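Day two of learning to touch-type properly with the Kitent course – my wrists are fine, my pride less so!

Still looking at my keys for B and Y. Zawadi Gachanja says put a tea towel over your hands, so I'm trying that tonight.
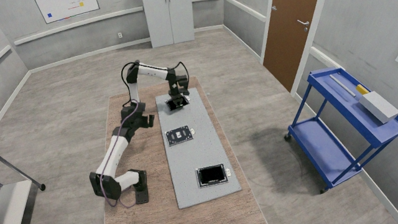

How long do you practise each day? Twenty minutes before work, then 3 or 4 short goes after tea.

Managed a whole email to my sister without peeking (only one typo, in her name, sorry Jo).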